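Snack storage: one large clear box or several small ones?
Forum: Household Storage > Dry Goods

Rindenik
Posted March 28, 2026

I am re-sorting the snack stock and would like opinions on container size before I buy again.

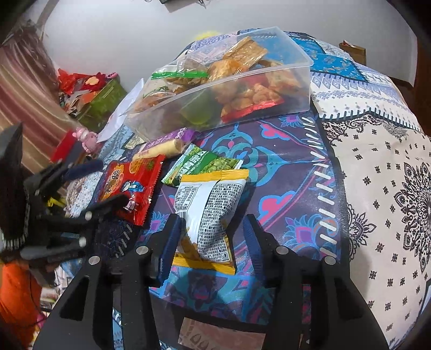

Current method: everything comes out onto the bed, gets checked for date, then goes back into one large clear plastic box. Bags with crimped ends go in upright, crackers are stacked near the top, and anything opened is moved to a resealable bag with a zip strip. The box holds 44 litres. My problem is retrieval. The pea snacks and the roll packets always end up under something heavier, and the crackers break.

Dillska
Use smaller boxes. A 10 litre box with a clip lid takes one category and can be lifted with one hand. With a single deep box the load on the bottom layer is too high for anything brittle.

Beaudoin
Disagree. Small boxes waste shelf space at the corners and you end up with as many lids as snacks. Keep the large one and add a vertical divider. Foil packets to the front, rigid or stacked items on top, puffed bags at the sides as padding.

Dillska
Puffed bags are not padding. The seal is the weak point and side pressure opens it. I lost a whole batch of rice crackers that way in September.

Beaudoin
Then the box was overfilled. Leave a gap of 2 cm under the lid.

Flarkeo
Two separate questions here. Crushing depends on depth, retrieval depends on labelling. For the second, write the date on a strip of masking tape and stick it to the top seal, facing up. The printed date is usually in with the nutrition text and takes too long to find.

Also check the zip bags. The baked items in mine went soft with the strip fully closed, and a second bag over the first fixed it.

Rindenik
Tape on the seal is a good idea, will do. Beaudoin, does the divider need to be fixed or will stiff card stand up by itself?

Beaudoin
Card is fine if cut 5 mm wider than the box so that it bows slightly. Corrugated plastic lasts longer.

Dillska
Still say small boxes. Measure the shelf first.

Rindenik
Shelf is 44 cm deep. I will try the divider and report back on the crackers.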